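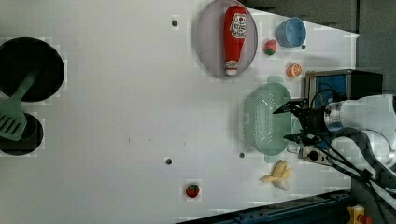
Photo: Märta Skjelbred / Gakix

Kitchen table set, round two. Quick dump of pictures before I lose track of them, proper write-up comes when Torbjørn is back. Short version: we want the arm to learn kitchen chores from people driving it, so we sit there and drive it. Over and over. 188 runs kept so far, goal is 630.

Colander first this time. Light, smooth, full of holes, and the rim is easy to miss if you come in a bit high. Fingers wide open on the way down, that's the rule now for everybody. Kjell closes early, those runs get tossed (sorry Kjell).

Toy food stays out on the table even when the task doesnt use it. Strawberries, orange slice, ketchup bottle on the plate. We want clutter in the examples, the first set was way too tidy and the policy fell apart as soon as Ulla moved a cup.
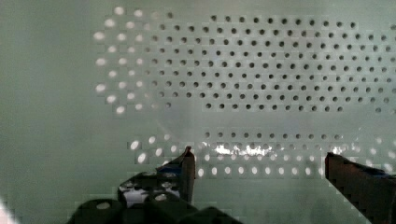

Wrist view gets saved with every run, same clock as the table view. If the two drift apart the run is useless for training, so check the first 11 seconds before you go on to the next one. Takes no time. Bad ones go in the reject folder, don't delete them, Sixten wants to look at what went wrong.

Also please write the task line BEFORE you drive and not after. "Pick up green colander" is fine. "Colander thing" is not.
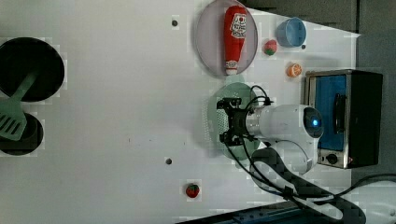 Next up is the spatula, then the cup. Almost 60 runs each to start with and then we retrain and see were it struggles. Spatula will be slow, thin handle, lies flat over the burners or whatever you want to call them.

Full set goes up on the Isaksson share when the labels are done. Missing a login, ask Ulla.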